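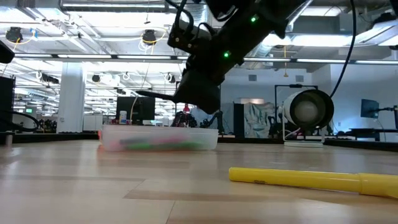

Drucken | E-Mail

Suchbegriff eingeben Suchen

Das Etui

Am Montag kam die Mail von Drokus, und sie glaubte kein Wort davon. »Ordnung beginnt im Kleinen«, stand da, und wer dreißig Tage lang jeden Abend seine Stifte zurücklege, der schlafe besser, streite weniger und finde womöglich auch beruflich seinen Platz. Der Kurs hatte 70 Euro gekostet. Bezahlt hatte ihn ihre Schwester, die schon immer leicht zu überreden gewesen war.

Sie setzte sich trotzdem an den Tisch. Die Etuis, die sie kannte, hatten Reißverschlüsse und klemmten. Das durchsichtige mit dem orangen Deckel klemmte wenigstens nicht, das musste man ihm lassen. Aber warum sollte ein Mensch besser schlafen, wenn der gelbe Stift darin lag und nicht daneben?

»Nehmen Sie einen Gegenstand und fragen Sie ihn, wohin er will«, las sie auf Seite 3. Sie las es zweimal.

Der schwarze Kugelschreiber wollte nirgendwohin. Keine Aufschrift, kein Werbename, nur der Clip und oben der Drücker. Sie hätte schwören können, dass er einmal aus der Kanzlei Winthorpe gekommen war, wo sie vier Jahre lang Akten sortiert hatte, bis zur Nummer 929, und dann war die Kanzlei nach Tovgate gezogen und die Akten vermutlich in den Keller.

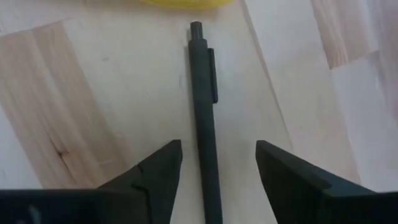
Auch dort hatte man ihr versprochen, dass es sich lohne. Ein System, hatte es geheißen, trage sich irgendwann selbst. Getragen hatte sie es, und zwar zwei Treppen hinauf, in Kartons.

Sie schlug den Kurs wieder auf. Eine Teilnehmerin aus Penry berichtete, sie habe nach der zweiten Woche geweint. Vor Erleichterung, stand in Klammern dahinter, als hätte jemand nachträglich Angst bekommen, man könne es falsch verstehen.
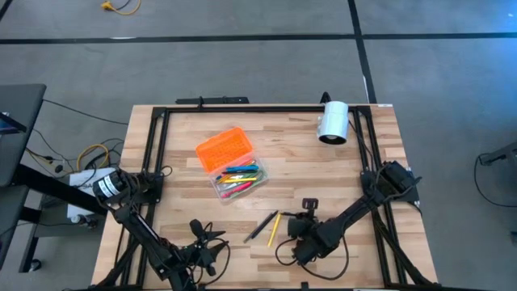
Blau, Gelb, Rosa, das lag alles ziemlich brav nebeneinander. Fehlten der Kugelschreiber und der gelbe, die draußen auf dem Holz geblieben waren. Zwei Handgriffe, mehr nicht. Sie merkte, dass sie die Hand schon ausgestreckt hatte, und ärgerte sich.

»Und?«, fragte die Schwester am Telefon. »Merkst du schon was?«

»Nein.«

»Hast du es denn gemacht?«

Sie sah auf den Deckel, der immer noch offen stand.

»Morgen«, sagte sie.

Drucken | E-Mail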